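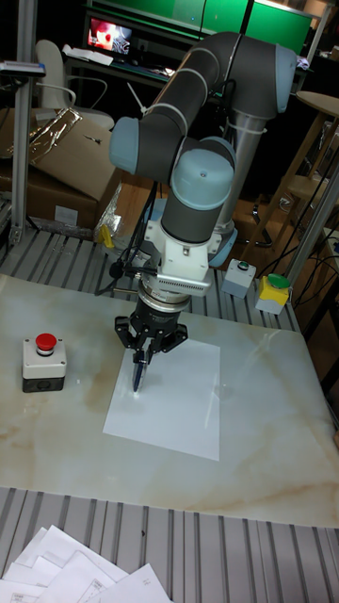 Why does the arm stop with a contact force fault as soon as the pen touches the paper?

The usual cause is a stale zero on the force sensor. The controller compares the reading from the wrist with a stored offset, and if that offset was recorded with a different tool fitted, or with the wrist at a different angle, the weight of the gripper is counted as contact force. The arm then believes it is pressing hard when it is barely touching, and it trips.

The steps below are for the pen-drawing cell running the Danladi controller software. They also apply to the other cell if it is fitted with the same sensor. Allow 29 minutes if the cable has to be re-dressed, less if it does not.

Before you start

Press the red mushroom button on the stop box and check that the arm status on the controller reads Stopped. Release it only when a step says so. Keep hands and sleeves clear of the fingers whenever the stop is released, including when the arm is in hold.

Do not clear the fault and rerun the job to see whether it comes back. Ebuka Odukoya did this in March and the second run pushed the pen through the sheet, because the fault reset had also discarded the old force limit and loaded the default.

Step 1. Save the log

Open the Danladi fault page and export the last run before anything is reset. The file holds the three force axes, the three torque axes and the joint positions. Note the Z value at the moment of the trip. On our March fault it was 46 N against a limit of 3 N.

Step 2. Look at the cable

Follow the cable down the arm from the top joint to the wrist. It should have slack at each joint and none of the ties should sit on a moving part. A tie placed too close to the wrist lets the cable pull on the sensor when the arm bends forward, and the pull shows up as a side load in X or Y that changes with pose. If the log shows a large Z value and steady X and Y, the cable is unlikely to be the cause, but check it anyway.

Cut and replace any tie that has pinched the jacket. Leave enough loop for the wrist to turn through its full working range.

Step 3. Check the tool weight

Go to Tool Settings and compare the tool weight and centre of mass with the label kept in the cell folder. The entry must include the gripper and the pen. In our case the settings still belonged to the two-finger Pestska gripper, which is lighter than the three-finger one now fitted. Roy Lightfoot had changed the gripper and tested the open and close movement, which passes whatever weight has been entered.

Type in the correct values and save them under a new tool name. Overwriting the old entry will break any job that still calls it.

Step 4. Zero the sensor in free air

Release the stop button and press reset on the controller. Jog the arm straight up at low speed until the pen is well clear of the paper. Hold the wrist in the drawing pose, with the pen vertical, and wait 2 minutes for the reading to settle. Select Zero Sensor.

Do not zero with the tip on the paper. The contact force is then stored as part of the offset, and the arm will press harder than it reports.

Step 5. Test the offset

Tilt the wrist a small amount each way and watch the three force values. With the right tool weight they stay near zero. If Z drifts as the wrist tilts, the weight is wrong. If X and Y drift while Z stays still, the centre of mass is wrong. Go back to step 3.

Step 6. Touch down

Put a fresh sheet on the table and set the force limit to 3 N by hand. Run the touch-down routine at the slowest speed, with one person at the stop box for the whole test. The arm should stop on contact, report a small force and hold. Lift and repeat at two more places on the sheet. A height error between places means the paper is not flat or the table frame needs levelling. It is not a sensor fault and zeroing again will not cure it.

If the fault remains

Unplug the sensor with the controller powered down, inspect the pins and reconnect. If the reading still jumps with the arm at rest, remove the cell from use and pass the log to Aarti Uniyal.

Record to keep

Tool name, tool weight, force limit, zeroing pose and the name of the person who ran step 6. The sheet is in the cell folder behind the Danladi settings.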